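Cell Notebook: Clitivell, two-arm bench
Thu 24 April
Posted by Ingeborg Baumgartner
5 min read

We use cookies to remember your settings and to see which pages get read. Accept / Manage choices

Picking this up where I left off before lunch, with the left gripper back on and my coffee gone cold. Rupert, if you are reading this from Garham, most of what follows is for you, because you'll have the cell next week and I would like you to have an easier time of it than I did.

The complaint, for anyone coming to it fresh, was that the left gripper had started closing crooked. It wasn't by much. You could run it all morning on the big pieces and never notice, and then you'd give it something small and round and it would squirt the thing out sideways like a watermelon seed. Enby (that's the left arm, the right one is Bite, and no, I didn't pick the names) had been doing this on and off since February, and I had been blaming the pick poses the whole time. I owe the pick poses an apology.

What I did first was take the fingers off and clean them. There was a line of gray paste down in the seam, the usual mix of old grease and dust, and it had packed hardest at the root, right where the two fingers are supposed to come flush. I used the lint-free wipes and the alcohol from the blue bottle. Please don't use the citrus stuff on the lower shelf, it leaves a film and then you get to do the whole job again, as I can tell you from personal experience. The right finger also had one screw that was only finger tight. I can't say how long it had been that way. I put a dab of the medium threadlocker on all of them while I was in there and went around twice with the small torque driver, crossing over each time the way you would with a car wheel.

After that I let it sit for 50 minutes for the threadlocker to grab — the tube asks for longer, but we weren't going to load it — and went and did the zero offset. The old value in the config was 113 counts and the new one is 5, so that screw was telling us quite a story. I left the old line in the file, commented out, with my initials next to it. If the gripper ever reads closed while you can still see daylight between the fingers, look at that line first and don't go chasing the driver settings the way I did in February.
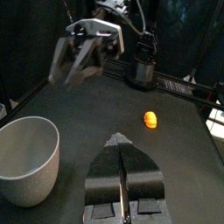
The wrist camera check comes after the zero, and I've started doing it every time the fingers come off, even when I'm sure I put them back the same way. What I want to see is the seam standing straight up the middle of the view with the fingers shut, and both of the little square pads at the base showing in their notches. If one pad is hiding, the camera bracket has shifted and there's no sense going any further until it's put right. I leave the orange pumpkin and the gray bowl out on the table for this, one on either side of the fingers, so there is something to look at besides black on black. The pumpkin is good for exposure too, as it's the one thing out there with any color to speak of, and if it washes out to a pale blob you know the gain has wandered up again. Bite can be live while you do this. A bit of blur on a moving gripper doesn't bother me, I only care that the parts bolted to our own wrist are sharp.

Then the slow cycles. I keep the speed right down and run open and close with nothing in the fingers, listening more than looking. A healthy close on this gripper is a soft double tick. A crooked one gives you a tick and then a sort of scrape, and once you've heard it you will hear it in your sleep. We're on 600 cycles between cleanings now, which I've written on the tape on the controller lid. It used to be whenever somebody remembered. I reset the counter after today's work, so it's honest from this point on.

A word about the cables, while I'm thinking of it. Every time I have the cell stopped I trace the loops by hand from the arm down to the back of the bench and feel for flat spots. The gray one gets the most movement and I'd like to replace it before it makes the decision for us. There's a spare in the second drawer with a bag tie on it. The connector is keyed but only barely, so go gently, and don't let anyone convince you that it just needs a good push.

Still to do:

Order finger screws, we have one set left and I dropped two today (found one).

Ask Rupert where the short hex bits went. I have looked in all the places I would put them, so now it's a matter of looking in all the places he would.

Put the camera check into the start-of-week sheet, after the zero and before the slow cycles. At the moment it only lives in my head and in this entry.

Re-teach the low approach pose on Enby. With the fingers seated properly the tips ride a hair further out than they did, and I don't love how close the old pose brings them to the tabletop. I've capped the speed on that one pose until it's done, so if it seems sleepy to you, leave it be.

I'll run the small round parts tomorrow morning before the room gets busy and write the results under this. Key for the tool cabinet is back on its hook.

Get new notebook entries by email. Enter your address to subscribe. You can unsubscribe at any time.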